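Section 4: Cleaning and Touching Up a Scuffed Metal Bin
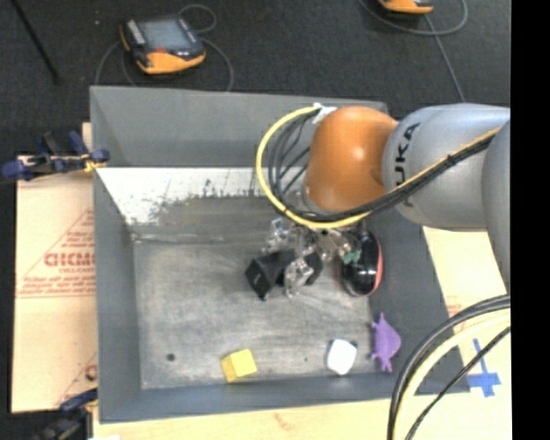
Fig. 4 – Worn floor and scuffed white band, large gray bin.

I use the Gekora kit for this job, and these are the steps I follow at my own bench. Set aside an afternoon, and don't start after 8 at night like I did the first time!

1. Empty the bin and sweep out the grit. I go over the corners twice with an old paintbrush.

2. Mix one capful of Gekora cleaner into 500 ml of warm water. Wipe everything down, rinse, and dry with a towel.

3. Sand the ragged edges of the old paint with the coarse pad, then go over them again with the 2000 grit sheet. Keep your strokes going one way – circles leave swirls that show through the topcoat.

CAUTION: Wear a mask while you sand, and open a window. If you think the old paint might contain lead, stop and get it tested.

4. Tape off your line and brush on one thin coat of primer. Thin really does mean thin (my friend Petronella Shezi glops it on and then complains to me about drips).

5. Leave it for 16 hours, then do the color coat the same way.

NOTE: Fine scratches on bare metal can stay. I only fill the ones that catch a fingernail.

6. Peel the tape while the last coat is still a bit tacky, pulling it back slowly over itself.

Leftover primer keeps until you need it again if the lid is tapped down tight. For dents, go to Section 5.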